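Bramureo Home Support Portal
Ticket: Cantero front loader stops before final spin, shows code 63
Product: Zondport Cantero washer
Location: Fulville
Status: Resolved, left open for comments
Category: Draining and spinning

Original message from customer, 8:40 in the morning

Hello, and thank you in advance to whoever picks this up. I'll try to put everything in one place so you don't have to keep coming back to me with questions, although I do tend to go on a bit, so please bear with me.

Our Cantero has been a very good machine and I'm fond of it. It has lived in the utility room for two years without a cross word. Then at the start of November it began stopping near the end of the cycle, after the last rinse and before the final spin. The drum just sits there with water in the bottom, the little padlock stays lit, and the display shows 63. I looked through the booklet and the list of codes skips right over that one, which was a bit of a let-down after I had gone and found my reading glasses!

It doesn't happen every time. Towels are the worst. Shirts and light things usually go through without trouble, and the quick wash has never once failed. If I switch it off at the wall, wait a little and run the drain program by itself, the water goes out and the door opens, but the clothes are far too heavy to hang up, so I end up wringing things by hand like my grandmother used to.

What I have tried so far:

Cleaned the filter behind the little door at the bottom. I got out a hair tie, some gray fluff and a button I'd been missing since summer.
Ran an empty hot wash with the cleaning powder.
Pulled the machine forward and checked that the hose wasn't squashed against the wall. It looked fine to me.
Used less detergent.
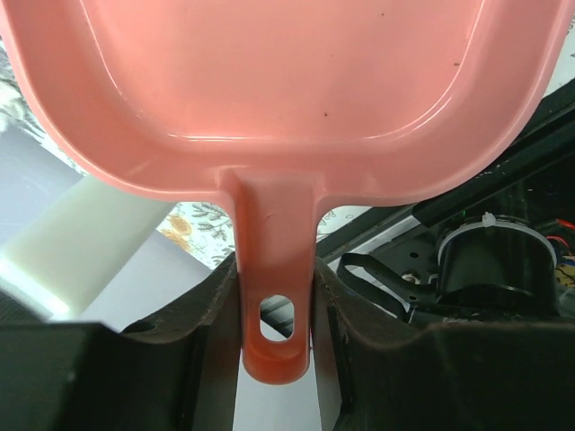 The filter cleaning did seem to help for a few days, and then the code was back again with the next load of towels. I also noticed a gurgling sound from the kitchen sink when the washer is pumping. It may have nothing to do with it, but the two share a wall and, I believe, a pipe, so I thought I'd better say.

I'd rather not have somebody come out if it's something I can sort out myself. I'm reasonably handy and I own a flashlight and a bucket.

Reply from Bramureo support, 10:15 in the morning

Good morning, and thank you for such a thorough write-up. It saves a lot of back and forth, and please don't worry about the length!

Sorry about the booklet. Code 63 was left out of the first printing. On the Cantero it means the water level didn't drop fast enough during the drain before the spin. The washer won't spin with that much water in it, so it stops and keeps the door locked. Towels hold a lot of water and let it go slowly, and they shed lint too, so it makes sense that they set it off first.

The gurgling sink is a very useful clue. Could you please try the following, in this order?

1. Switch the washer off and unplug it. Put your bucket under the end of the drain hose where it joins the pipe behind the machine, and take the hose off the pipe.
2. Look into the hose end, and then into the pipe, with your flashlight.
3. Hold the hose end in the bucket, keep it raised to the height it normally sits at, plug the washer back in and run the drain program with a little water in the drum. Stop the program before the bucket gets full.
4. Tell us whether the water comes out in a strong, steady stream or in a weak one.

A strong stream means that the pump is healthy and the trouble is in the house pipe. A weak one points back to the pump or the hose.

Customer update, 1:30 in the afternoon

Well, that was an adventure. The stream was very strong, strong enough that I got a wet sleeve. So the pump is off the hook and I've apologized to it.

The pipe was another story. Just inside the opening there was a collar of soapy gray lint, packed quite hard, with a gap in the middle I could barely get a finger through. I pulled out what I could reach with an old bottle brush, and then flushed the pipe with warm water until it stopped backing up. The sink has gone quiet as well, which pleases me more than it probably should.

I put the hose back on and I'm going to run some proper loads before I get excited. 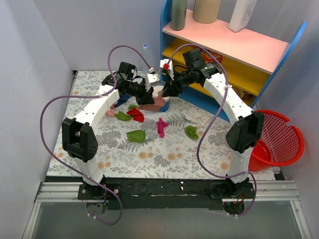
Clothes on the floral mat, red basket at the right.

Customer update, evening

Five loads, towels included, and not a single 63. The final spin came on each time and the door let go with its usual click. I did let the machine rest for a while between the heavier ones.

One small question before you close this. How far should the hose go into the pipe? Mine had been pushed down quite a long way, and I put it back a bit higher and hooked it over the bracket.

Reply from Bramureo support, next morning

Lovely news, thank you for testing it so patiently! Higher is right. Keep the hose hooked over the bracket and leave a bit of air space around it where it goes into the pipe. Please don't tape or seal that gap.

A brush through the top of the pipe whenever you clean the filter should keep the lint down. We'll ask for 63 to be added to the online copy of the booklet, and this ticket will stay open for 2 weeks in case the code comes back.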